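Wetden 데스크톱 섀시 분해 정비 키트 864

제품 개요

Wetden 864는 사무용 데스크톱 컴퓨터의 본체를 열고 내부 부품을 분리, 점검, 재조립하는 작업에 필요한 공구와 소모품을 한 케이스에 담은 정비 키트입니다. 타워형과 소형 폼팩터 섀시를 모두 대상으로 하며, 전산실, 수리 센터, 중고 장비 재생 업체의 반복 작업을 기준으로 구성하였습니다. 노트북과 일체형 PC용 정밀 공구는 포함되지 않습니다. 해당 작업에는 Wetden 761을 사용하십시오.

키트 구성

자성 팁 십자 드라이버(PH1, PH2)
일자 드라이버
육각 너트 드라이버
별 렌치 T10, T15
비도전성 지렛대(직선형, 곡선형)
커넥터 분리용 집게
접지 손목 스트랩, 악어 클립 포함
나사 분류 트레이 15칸
케이블 타이, 재사용 가능 벨크로 타이
작업 매트(정전기 방전용)
보관 케이스

드라이버 축에는 절연 피복이 있으나 활선 작업용이 아닙니다. 전원 케이블이 연결된 상태에서는 어떤 공구도 섀시 안에 넣지 마십시오.

적용 범위

본 키트로 수행할 수 있는 작업은 측면 덮개 분리, 드라이브 케이지 탈거, 전원공급장치 교체, 메모리 및 확장 카드 교체, 내부 케이블 재배치, 먼지 제거 전 분해입니다. 전원공급장치 자체의 외함을 여는 작업은 적용 범위에 포함되지 않습니다. 내부 커패시터에 전하가 남아 있을 수 있으므로 고장 난 유닛은 개봉하지 말고 통째로 교체하십시오.

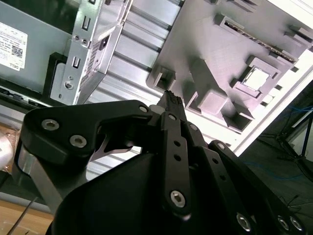 작업 순서는 섀시 제조사의 서비스 매뉴얼을 우선합니다. 매뉴얼이 없는 경우 다음 순서를 권장합니다.

1. 운영체제를 종료하고 전원 케이블과 주변기기 케이블을 모두 분리합니다.
2. 전원 버튼을 몇 초간 눌러 잔류 전하를 방전합니다.
3. 손목 스트랩의 클립을 도장되지 않은 금속면에 연결합니다.
4. 측면 덮개를 분리하고 섀시를 매트 위에 안정되게 놓습니다.
5. 드라이브 케이지 고정 나사를 풀고, 데이터 및 전원 커넥터를 뺀 뒤 케이지를 들어냅니다.
6. 전원공급장치의 라벨에서 정격 출력과 부품 번호를 확인하고 기록합니다.
7. 메인보드 쪽 전원 커넥터를 분리합니다. 걸쇠를 누른 상태에서 커넥터 몸체를 잡고 당기며, 전선을 당기지 않습니다.
8. 고정 나사를 풀고 유닛을 꺼냅니다.

조립은 역순입니다. 판금 브래킷의 슬롯과 타공부에는 절단면이 날카로운 곳이 있으므로 케이블이 닿지 않게 타이로 고정하십시오. 나사는 손으로 먼저 두세 바퀴 돌려 나사산을 맞춘 다음 드라이버로 조입니다.

나사 분류 트레이

각 칸의 바닥은 곡면이며 손가락 끝으로 나사를 밀어 올려 집을 수 있습니다. 뚜껑에는 수성펜으로 표기할 수 있는 무광면이 있습니다. 케이지용 나사와 전원공급장치용 나사는 길이와 피치가 다를 수 있으니 칸을 나누어 보관하십시오. 트레이 바닥의 자석 시트는 분리됩니다. 하드디스크를 작업면에 올려둘 때에는 시트를 떼어 케이스에 넣어 두십시오.

호환 및 제한 사항

Dell을 포함한 주요 제조사의 사무용 데스크톱에 쓰이는 일반 규격 나사를 기준으로 합니다. 공구 없이 분리하는 레버식 케이지에는 드라이버가 필요하지 않습니다. 보안 나사와 자물쇠 고리가 장착된 덮개는 별도 공구가 필요합니다. 언급된 상표는 각 소유자의 자산이며, Wetden은 해당 제조사와 제휴 관계가 없습니다.

선택 부품

교체용 손목 스트랩
대형 작업 매트 Wetden 1012
PH2 비트 교체 세트
트레이용 자석 시트

보관 및 점검

손목 스트랩은 사용 전 도통 시험을 실시하고, 저항값이 표기 범위를 벗어나면 폐기합니다. 매트는 중성 세제를 묻힌 천으로 닦고 그늘에서 건조합니다. 알코올은 표면층을 손상시킬 수 있습니다. 드라이버 팁에 마모나 비틀림이 보이면 교체하십시오.

문서 정보

기술 검토: Osamu Okabe
한국어판 개정: 2023년 1월
변경 내용: 커넥터 분리용 집게 추가, 트레이 뚜껑 재질 변경, 매트 세척 지침 수정
부품 주문 시 모델 번호와 케이스 안쪽의 제조 번호를 함께 기재하십시오.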